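Nimden pantry tabletop set
README, last touched 1 October 2024

Notes on the tabletop pantry part of Nimden. Packets, jars, shakers, spoons, and the clear bins they go in and out of. If you only want the file layout skip down to "Folders". If something here disagrees with the sheet, trust the sheet.

Kept by Jarmo Nurmi. Short answers only, sorry, busy month.

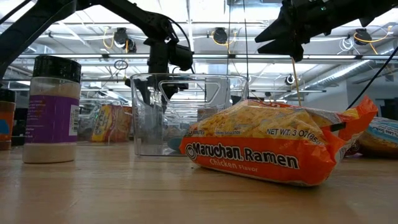
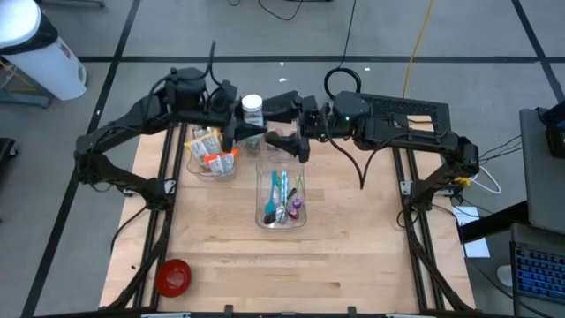
Niilo Lappalainen would rather see the bins sorted by what a cook reaches for, noodles next to the seasoning and spoons on their own, and says the split into packets, jars and utensils makes sense on a spreadsheet and nowhere else. He has a point. Also asked for the shakers to be treated as jars, which I did half way and then stopped, see "Known problems".

What's in it

1,790 clips. Each clip is one short bit of tidying or unpacking at the table. 114 different items on the item list, counting flavors of the same noodle as different items, counting two of the same flavor as one.

4 groups:

packet - instant noodles, snack packets, anything in a soft wrapper
jar - screw lids, see-through or not, full or part full
shaker - seasonings with a shaker top, tall ones mostly
utensil - spoons, small servers, plastic and metal together

Containers are not items. They have there own list (containers.csv) and a container gets a row even when it stays put the whole clip.

Not in it: fresh food, anything from a fridge, knives, glass bottles over a hand tall. No cooking. Nothing is opened or poured on purpose. If a lid comes off in a clip it's tagged "lid_off" and left in.

The tasks

Five task names, all lowercase in the sheet:

put_in - item goes from table to container
take_out - other way round
move_over - container to container
line_up - jars or shakers into a row, labels facing out
clear - everything off the table surface into whatever container fits

line_up is the one people get wrong. Labels out means the product name, NOT the barcode. If the barcode shows and the name doesn't, it's a miss. Round shakers get some slack, as long as part of the name shows it counts.

clear has no fixed answer. Any container is fine as long as nothing hangs over the rim. A noodle packet standing on end with its corner poking above the rim is ok. Lying across the top isn't. We went back and forth on this one for ages, please don't reopen it.

How items get named

Pattern is group_thing_variant. Use the words on the package, shortened, no brand unless there are two brands of the same thing.

packet_ramen_chicken
jar_white_lid_grainy
shaker_cream_powder
utensil_spoon_teal
utensil_spoon_metal

For powders nobody could name for certain we use the color. Please do not guess. Early on the sheet had the same pale powder down as garlic, onion and milk powder on three different rows, and sorting that out ate a whole afternoon. Color stays unless the label can be read.

Folders

clips/ - one folder per table session, numbered, clips inside
sheet/ - items.csv, containers.csv, tasks.csv
stills/ - single pictures, used for checking names
notes/ - free text, one per session, some empty
old/ - don't use, kept for Wanodard people who still link to it

Every clip name starts with the session number, then the task, then a running number. The running number has gaps. Gaps are fine, nothing is missing.

Columns in items.csv

item - name as above
group - one of the four
soft - yes if it changes shape when squeezed
clear - yes if you can see the contents
label_side - full wrap, front, none
fill - full, part, empty, unknown
remark - free text

"soft" is yes for every packet. "clear" means any clear part big enough to see the contents through, so a noodle packet with a clear upper half is yes. A shaker with a wrap label around the middle and powder showing above and below is also yes. A jar with a clear lid and solid sides is no, don't ask, it was simpler.

"fill" is judged by eye. Wrappers are always unknown, unless the packet has a window, then full.

Columns in containers.csv

container - name, by shape and size
see_through - yes/no
dividers - yes/no, nearly all no
start_state - empty, part, packed
holds - list of item names at clip start, semicolons between

Semicolons, not commas. Commas break it. Somebody will use commas.

Setting up the table

Wipe first. Crumbs from snack packets stick to the underside of the clear bins and then the bin doesn't slide.

Pick containers before items. Mix sizes.
Put at least one bin in with things already in it.
Utensils go in loose, not bundled, handles any direction.
Packets flat, on their side or leaning, all are wanted. Don't smooth them out. A wrinkled wrapper stays wrinkled.
Jars with lids on, tight.
Behind each other is fine. Clear bins in front of packets is fine and we want more of it.

Between clips change at least two things. Swap a jar, turn a packet, whatever. Same layout twice in a row gets dropped.

Swap out noodle packets when the seal goes. A leaking one leaves bits everywhere and the bits end up in the utensil bin. Kiiskinen sends replacements by the box, ask Jarmo where they are.

Known problems

Shakers versus jars. Sessions before the rename have shakers under jar. The later ones have them under shaker. items.csv is right, the old notes aren't. Niilo's version (all jars) would have fixed it in one go, fair enough.

Clear on clear. A see-through jar inside a see-through bin is hard to mark, edges get mixed up. Outlines for those are loose. Treat as a rough guide.

Duplicate spoons. There are two metal spoons that look the same and are not the same length. They share one name. Not fixing it.

Flavors. Chicken is way over-represented. Others are thin. If you need an even spread, sample by item and not by clip.

Reflections. Shiny wrappers catch the ceiling lights and the print washes out. remark column says "glare" where it was noticed, which is not everywhere.

"clear" is both a task name and a column name. Yes. Sorry.

Splits

Train and check are split by session, never by clip. No item was held back on purpose, so don't use this for testing on new items. A held-out shelf of items is planned for November with some new jars and hopefully fewer chicken noodles. Plan is to bring the whole thing up to 3,000 clips by then, we'll see.

Using it

Fine for research and teaching. Say Nimden pantry set and give the date on this file. Package artwork belongs to whoever makes the stuff, we don't have any say over that, so check before you print labels large in anything you sell.

Don't use the fill column for weights or portions. It's an eyeball judgement of a jar on a table.

Changes

Added move_over. Was lumped in with put_in before.
Split utensil out of "other", dropped "other".
Renamed 9 powders to colors.
Containers got their own sheet.
Took out one session where the table was wiped with something that left streaks.
Fixed typo in task names (line_upp), old scripts may still look for it.

Contact

Names and sheet questions to Jarmo. Anything on how the bins are grouped to Niilo, he has opinions. Storage and links, the Eltus desk. Put "pantry" in the subject line or it goes in with the workshop set mail and gets read late.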